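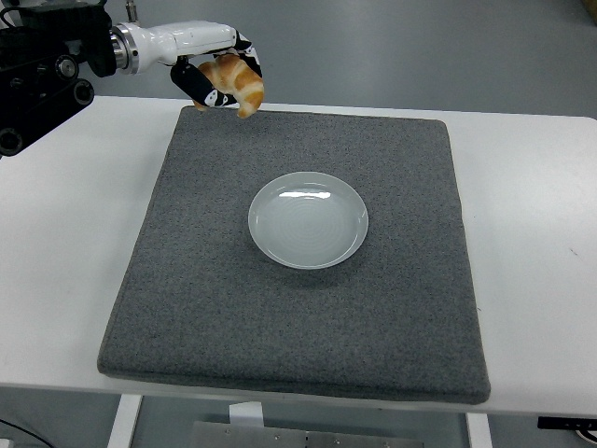 Bradura finger sleeves, printed, pair
Product no. 2420
Sold by Letbridge Spares

A stretch cover for two-finger grippers, in black with white panda faces. It comes in plain black too, at the same price, and we sell far fewer of those. Draw your own conclusions about engineers.

The sleeve gives a bare finger a bit of grip and takes the wear that would otherwise go into the finger. It suits light work: toy food, crockery, small boxes. It does not suit swarf, hot parts or anybody's idea of a quick test with a Stanley knife.

Fitting
Park the arm, open the gripper fully and switch off at the controller. Wipe both fingers with a dry cloth. Roll the sleeve on from the tip, as you would a sock on an uncooperative child, and stop 5 mm short of the knuckle. Seam to the outside. A seam on the gripping face will make everything you pick up sit slightly crooked, and you will spend an afternoon blaming the calibration.

Then power up, close the gripper on nothing and reset the closed position. Sleeves add thickness -- the controller has no way of knowing you've dressed it.

Looking after them
Look them over every 30 hours of running. Change both together, even if one still looks smart. Hand wash, dry flat. Judite Fonseca in our workshop has tried the tumble dryer and now owns a pair that would fit a pencil.

If a sleeve creeps towards the tip, the finger underneath is usually greasy. Clean it before you reach for tape.

In the packet
4 sleeves (two pairs), one fitting card. The pandas are not aligned from sleeve to sleeve, and we can't match them on request. Recep Karakaya has asked.

Fits Gudetti and Boychuk two-finger grippers. For anything else, send us the finger width before ordering.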